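Workshop notebook, paper packaging
Sat 14 June

Came in early to finish the box pattern for Javmont before the week starts. The paper arrived yesterday from Chowdary, 340 sheets, and the green is a little paler than the sample card they gave us in spring. Dima Fakhoury thinks the client will not mind. I think we should ask them first, and I wrote to them before lunch.

The new pattern is version 59. The tabs on the side walls are longer than in version 58 and the notches are cut at a smaller angle, so the corner should close with less force. I scored all the fold lines with the bone tool and a steel ruler. On two sheets I pressed too hard and the paper cracked on the outside of the fold. Those went to the scrap drawer, I will use them to test glue.
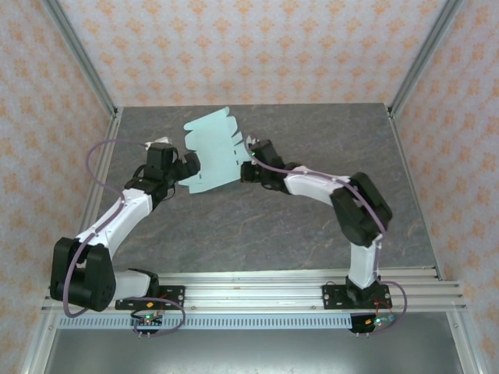 Green cutout over the gray tabletop, folded, tabs along the sides.

Still not happy with the short tabs. When I close the box by hand they want to come inside before the long ones, and then I must open everything again. Majdi Hijazi suggested to cut the short tabs at the corners, only a small triangle. It is easy to try — I will change the drawing on Monday and cut five pieces, not more.

Grain direction: please write it on the back of every sheet with pencil, also on the scrap. I lost half an hour on this today. Folds across the grain look rough on this paper and the box leans to one side.

To do:
New blade for the cutter, the old one leaves hairs in the notches.
Ask Plundora for the price of 1000 sheets, same weight.
Find the second steel ruler (Dima, did you take it upstairs?)
Delivery of the samples is in July, the exact day is not fixed yet.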